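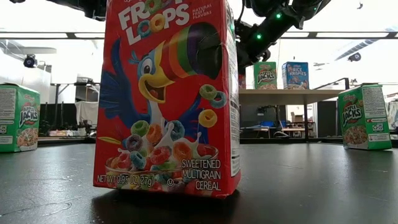

Planner stalls when two arms reach for the same carton
posted by Skurville

Two arms, one table, mini cereal boxes going onto a shelf. I'm running Besutis for planning and it keeps timing out whenever both arms want the middle of the table. Tuesday's log has 428 timeouts in it! Has anybody gotten past this?

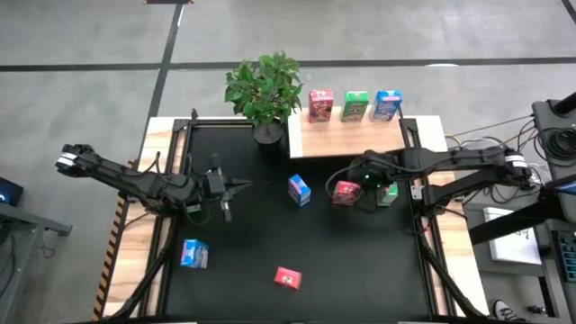 Ocampo

Plan both arms as one group, then lock the middle so only one arm can hold it at a time. My timeouts went away after that (well, almost 12 left). Also check your wrist camera poses, mine drifted and the planner thought a box was inside the board.
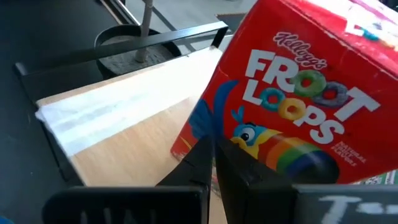 Voseo

I just raised the timeout to 4 seconds and lived with it.
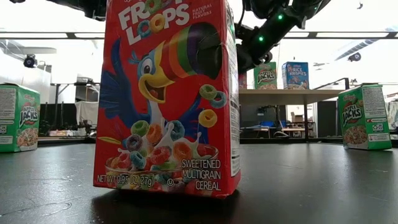
Slow, sure, but it runs. Which version are you on?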